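Drenamard Program on Household and Shop-Floor Automation
Interim Progress Report to the Gakska Fund
Submitted 2020-09-16

1. Purpose of this report

The Gakska Fund asked the program to establish whether two-armed machines can take over ordinary chores in homes and small retail stockrooms, and at what level of supervision. The present report covers the second work package, in which the chore under study is the sorting and putting away of soft headwear. The first work package, on rigid containers, was closed in the previous report and is not discussed again.

Headwear was selected in consultation with Morico, the retail partner, whose stockroom staff handle returned and misplaced caps every day. A cap has a stiff brim and a soft crown, and it rarely lands the same way twice. A person sorts a table of them without much thought. For a machine, the same table involves several separate decisions on where to grip, how firmly, and when to let go.

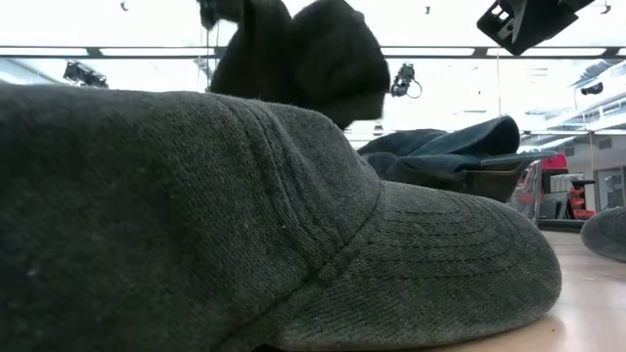 Fulgencio Cifuentes
Program Manager, Drenamard

2. Work completed

The team has recorded 1,812 attempts since the start of the work package. Each attempt begins with caps placed on the table without any set arrangement and ends when the operator logs the result. Attempts are logged as completed, completed with help, or stopped.

The early attempts used one arm only. This proved workable for caps lying flat and apart from one another, and poor for caps lying in a heap, where a single grip tended to lift two items or none. From the sixth week the team moved to two-arm handling for all heaped items. The change slowed each attempt but reduced the number that had to be stopped.

Three findings are reported at this stage:

Gripping by the brim is dependable when the brim is clear of other fabric. Gripping by the crown is less so, as the cloth folds and the cap turns in the air.

Dark items against other dark items remain the main cause of error. The system has difficulty finding the edge of one cap where it overlaps another of similar color. Lighting changes helped a little – less than the team had hoped.

Passing an item from one arm to the other is the slowest step. In the most recent block of 100 attempts, it took up nearly half of the total time.

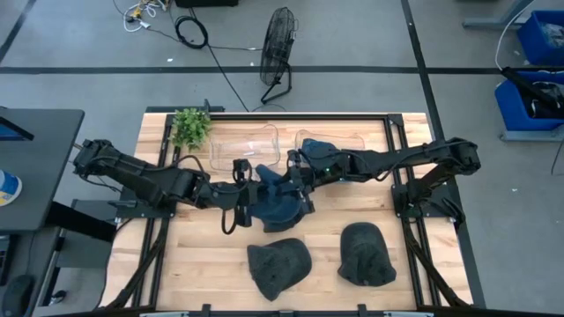

Figure 2. Two-arm handling of a navy cap at the test table, with clear bins at the far side.

3. Comparison with manual work

Montserrat Llorente, who leads the evaluation, compared machine performance with that of stockroom staff working from the same instructions. Staff were faster in every condition tested. The gap was narrowest for separated caps and widest for heaps. Her assessment is that the machine could now be left to work through separated items under occasional supervision, and that heaped items still call for an operator within reach.

The program does not consider the present system ready for use in a private home. Household conditions vary more than stockroom conditions, and no tests have yet been carried out with mixed laundry.

4. Budget and staffing

Spending is within the approved amount. One technician post stood vacant for six weeks and has since been filled. The resulting underspend has been moved to replacement gripper parts, with the prior agreement of the Fund's program officer.

5. Next period

The team will repeat the heaped condition with a revised grip-selection method supplied by Tejada. A trial in a Morico stockroom is planned for December and will run for 18 working days. The site agreement is in draft – two clauses on staff access remain open. Should they not be settled in time, the trial will be held at the Drenamard test space using stock on loan, and the Fund will be notified in writing.

Attempt logs and the evaluation protocol are available to the Fund on request.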